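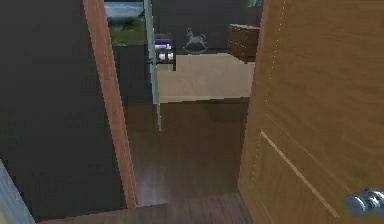
How a Robot Learns to Go Through a Door

People open doors without thinking about it. A robot has to be told what a door is, where it is, how it moves, and how much space is left when it is open. This page explains how the students in the Kashindye Robot Club work on that problem. It is written for readers who have never built or programmed a robot.

What a simulation is

A simulation is a make-believe place inside a computer. It has floors, walls, furniture and rules. The rules say that objects fall down, that two solid things cannot be in the same spot, and that a door turns on its hinges. A simulated robot moves around in that place, and the computer works out what its camera would see.

The club does most of its door work in a simulated house called Ondisden. The house has 9 rooms. One is a bedroom with a dark plank floor and a white rocking horse against the back wall. Its door is wood, with a round silver knob.

Crashing in Ondisden costs nothing. The robot can hit the same door 40 times in an afternoon, and the students press reset after each one.

What the robot gets from its camera

A camera picture is a grid of tiny colored squares called pixels. Each pixel is stored as numbers. The robot does not receive the word "door." It receives the numbers, and a program must decide which groups of pixels belong together.

The program looks for edges first. An edge is a place where the color or brightness changes quickly. A dark gray wall beside an orange-brown door frame makes a strong edge. A brown door in front of a brown dresser makes a weaker one, and the program makes more mistakes there.

Shiny things are also hard. A metal knob has a bright spot on it, called a highlight. When the robot moves, the highlight can slide across the metal. A simple program may think the knob itself has moved.

Finding the opening

A doorway has a frame on each side. When the door is open, it can cover one side of the frame from the robot's point of view. The robot then has to use the edge of the door in place of the hidden frame.

The students' program does the following:

1. Find the nearest tall, straight edge on the left.
2. Find the nearest tall, straight edge on the right.
3. Check that there is floor between them.
4. Measure the distance between the two edges.
5. Compare that distance with the width of the robot.

The club's robot is 27 centimeters wide. If the opening is narrower than the robot plus a small safety space, the program stops and tries to push the door farther. If the opening is wide enough, the robot drives toward the middle of it.

Step 3 was added in June by Kiprono Wanyama. Before that, the robot treated any two tall edges as a doorway. It once chose the space between a bookcase and a curtain.

Thresholds

A threshold is the strip on the floor under a door. In many houses it sits a little higher than the floor around it. Small wheels can get stuck on it.

Faraji Mfaume wrote the part of the program that handles this. The robot slows down before the strip and turns so that both front wheels reach it together. If only one wheel climbs first, the robot twists and may bump the frame.

Practice runs

One trip from the hallway into a room is called a run. A run ends when the robot is fully inside, when it touches something, or when time is up. The computer writes down which of these happened.

The club had recorded 2,648 runs by Aug 8, 2023. In each run, the computer changes something small. The door may be open a little less, or the robot may start a little to one side. If nothing changed, the robot could simply repeat one set of moves, and those moves would fail in any other house.

Why a real robot is still needed

The simulation leaves things out. Real floors have dust and crumbs. Real doors rub against carpet. Real batteries run low, and the motors become weaker as they do.

For this reason, the club's coach, Myrtle Brannigan, has the students test each new version on the real robot, Clikden, in the club room. Clikden runs the same program. The students write the results in a notebook, next to the results from Ondisden, and look for differences.

Words to know

Pixel: one tiny square of a picture.
Edge: a place in a picture where the color or brightness changes quickly.
Simulation: a make-believe place run by a computer.
Threshold: the strip on the floor of a doorway.
Run: one complete try.

Try it at home

Put two chairs apart on the floor to make a doorway. Ask a friend to close their eyes and be the robot. You may use only these commands: forward one step, back one step, turn left, turn right, stop. Write down the commands that get your friend through. Then move one chair a little and use the same list again.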